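Session 4 - Packaging, shelf life and why your fizzy drink goes flat

Notes to go with the talk, 01/12/2021. I've typed these up from my own scribbles, so the order is a bit different from what I said in the room. If you were there you'll remember I got sidetracked by crisps for a good while. I've left the crisps out.

## Where we'd got to

Last time we did glass, and Signe Lauritsen asked why anybody bothers with anything else. Fair question! Glass lets almost nothing through, it doesn't taste of anything and you can wash it and fill it again. But it's heavy, it breaks, and clear glass lets light in. Light is bad news for beer and milk in particular. I still think the light-struck beer we sniffed in July was the most useful ten minutes of the whole course, even if Driss Abdel Rahman had to go and stand by the window.

So, metal. Drinks cans are mostly aluminium, food cans are mostly steel with a very thin coat of tin or chromium. Both have a lining on the inside, and I want you to remember the lining because it comes up in the coursework. Without it, anything acidic (cola, tomatoes, grapefruit juice) would start eating the metal, and you'd get a nasty taste long before you got a hole.

## Gas wants out

A fizzy drink has carbon dioxide dissolved in it under pressure. Open it and the pressure drops, the gas comes out, you get bubbles. You all knew that. What people tend to forget is that gas can also leave slowly through the wall of a *closed* package, if the wall is plastic. PET bottles leak carbon dioxide all the time, a tiny bit each day, and small bottles go flat sooner than big ones as they've got more wall for each mouthful of drink.

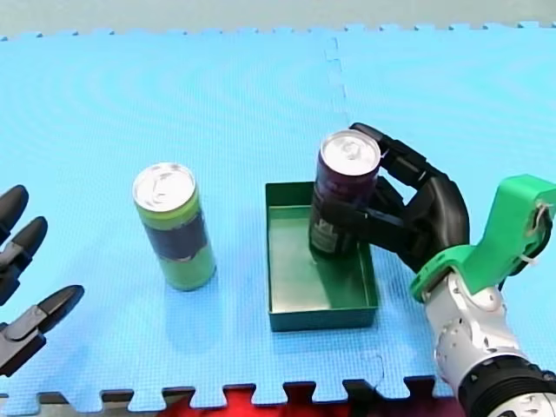

Metal walls don't leak in any way you'd notice, so with a can the weak spot is the seam where the lid is rolled on to the body. It's called a double seam - two hooks of metal folded into each other with a bit of soft sealing compound squashed between them. If the hooks don't overlap enough, you lose gas and let air in. Kipchumba Kinyua used to check seams for a living at Eyvindsson and he reckons most of the faults he found came from worn rollers and hardly any from bad metal.

## The Illeck and Cirkeck trial

This is the one I promised to write out properly. Illeck put the same orange drink in cans and in plastic bottles, Cirkeck stored the lot, and they opened a few every so often and measured the fizz.

- 891 packs in total, cans and bottles together
- 2 storage rooms, one cool and one warm
- 69 packs thrown out for dents or bad caps before the start

The bottles in the warm room went flat fastest, no surprise there. The cans hardly changed in either room. What I like about it is the taste scores, which dropped in the warm room for *both* kinds of pack. The fizz was fine in the cans and the flavour still went off! Heat speeds up the changes in the drink itself, and no package will save you from that.

Vibeke Ravn pointed out that they never say where the 69 were thrown from. She's right, it bothers me too, and it's a good thing to put in your write-up.

## Words to know

**Headspace** - the gap between the drink and the lid.

**Permeation** - gas passing through a solid wall. Different from a leak, which needs a hole.

**Barrier layer** - a thin layer in a plastic bottle or pouch that slows permeation down.

**Best before** - about quality. **Use by** - about safety. Please stop mixing these up, I've marked it wrong so many times.

## For next time

Read the Gadance handout on pouches up to the end of section 4 (skip the bit on printing inks). Bring one empty food package from home, rinsed please, and have a guess at how many layers it's got. Duván Marulanda is taking the first half as I'll be on a late train.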